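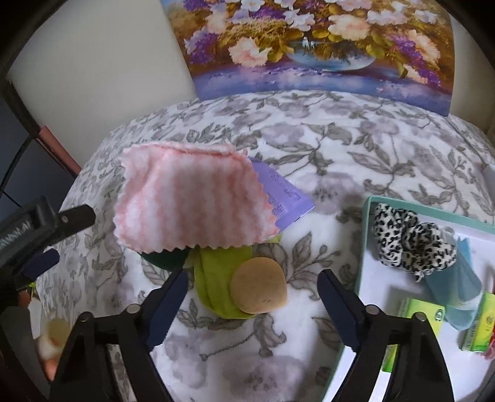
Demetrio Sarmiento wanted to know why we can't just record 200 takes with the same layout and be done. Short answer: the model learns the layout, then falls over when anything moves. So change it up. Steps below.

## 4. Recording a tidy-up session (two grippers)

Updated Feb 4, 2024. Replaces the September sheet.

1. Pick a surface. Patterned fabric is fine, good even. Don't iron it flat.
2. Put out small stuff. Mix soft and stiff: cloths, a scrunchie, little boxes, packets. Let some of it overlap.
3. Tray or box lid to one side. Swap sides every session.
4. Open both grippers all the way, then close. Do it twice. Zilia uses this to line up the two recordings.
5. Start recording. Wait for the tone on BOTH units.
6. Jaws open, come in slow, one item at a time. Left hand can hold a pile steady while the right one picks.
7. Drop item in tray, back off, open jaws. Next.
8. Stop when the pile is gone. Don't tidy the tray by hand before you stop.

**Note:** missed a grab? Keep going and try again. Fumbles are usefull, leave them in. Only bin a take if a unit loses tracking.

**Note:** thin packets are the hard ones. Come at the edge, not the flat face.

**Caution:** keep cables and loose sleeves clear of the jaw links. They pinch.

**Caution:** no names, mail or screens on the surface. Check before, not after.

### How many

- 100 takes per surface, then change the fabric
- 52 seconds max per take, longer ones get cut on upload
- reshuffle the items between takes, every time

### Upload

Send to Gistport the same day, folder name = surface + your initals. If it stalls at 66 percent, leave it alone, it's checking files. Still stuck after lunch, message Trygve Eide. Don't re-send, you'll get doubles and someone has to sort them by hand.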